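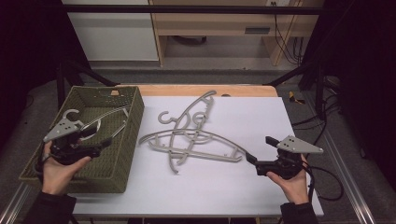
Flokano Pauses Hanger-Sorting Software After Gripper Fault, Admits Hangers Are Winning

NORNECK, April 2019. Flokano, which makes gripping software for laundries and clothing warehouses, said today it has pulled version 30 of its hanger-sorting program from every site where it was running. The program had a fault that let a robot's gripper keep closing after it had already closed on something. At the Hovland garment depot, the something was usually a hanger. On one occasion it was the rim of the bin the hanger was supposed to go into, and the robot then carried the bin across the work cell with what the depot's shift log calls "great purpose."

No one was hurt. The cell door was shut and the emergency stop did what emergency stops are for. The bin has been retired.

The trouble began in January, when Hovland switched to the new version on its overnight line. Of the 1096 hangers handled in the first week, 182 were cracked, bent or launched. The launching drew the most attention. A plastic hanger squeezed near the end of its arm stores up a fair amount of spring, and when it slips it leaves in a hurry. Several were found on top of the lighting. The polycarbonate screen around the cell caught the rest, and Flokano would like to thank whoever insisted on paying extra for it, particularly as the company had argued against it at the time.

"We told the customer the robot would have a light touch," said Aurelio Quintero, head of applications at Flokano. "For most of the shift it did. Then two hangers would come down the chute hooked together, and it would act like a man trying to get the last suitcase off the carousel."

The cause was a timing error. The software watches the motor current in each gripper and stops closing when the current climbs. With a single hanger, that worked. When two were tangled, pulling on one made the other shift, the current dropped for a moment, and the program decided it had lost its grip and squeezed harder. It could repeat this several times in a second. A limit meant to prevent exactly that had been written, tested and then left switched off in the version that shipped. Flokano has no flattering account of how this happened and will not be offering one.

The company also found that its training examples were too tidy. Nearly all had been recorded with hangers laid out one at a time, well apart, in a manner seldom observed in a working laundry. The robot had seen plenty of hangers but very few arguments between them.
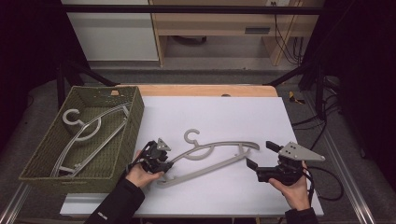

Flokano's answer has been to go back and collect better examples by hand. The work is done at a table by a person with a gripper in each hand, and the pace is that of somebody defusing a coat closet. A gray plastic hanger lying flat on a white board, with one gripper near its lower bar and the other by the tip of its arm, is the easy case, and the new set keeps plenty of those. The hard cases are piles and crossed hooks, along with hangers that have snagged on the basket. The operators have been asked to back off when something sticks, a habit the earlier recordings failed to pass on.

Alongside the new recordings, the following changes will be in place before any site is switched back on:

The closing limit is now set in the gripper's own controller, where a software update cannot turn it off.

If the current drops twice during one grip, the gripper opens and the arm stays where it is until a person clears it.

Bins will be bolted down.

Bratis, the outside safety firm that reviewed the Hovland incidents, sent Flokano a list of 49 findings. Most concern the closing limit and the way releases are checked before shipping. Finding 12 asks that the phrase "light touch" be removed from the sales brochure until further notice. Flokano has accepted all of them, though Quintero is said to have read that one twice.

Until the new version has passed a full trial at Norneck, sites using the affected program should keep the cell powered down and sort hangers by hand. Sites still on version 29 can carry on as before. That version is slower and drops things, but it drops them straight down.

Customers who have lost hangers to the fault will be sent replacements. Hovland has asked for metal ones.

About Flokano

Flokano writes software for robots that pick up awkward household and laundry items. It is based in Norneck. Questions about the recall may be sent to the Flokano press desk, which would also be glad to hear from any site where a bin has been moved without permission.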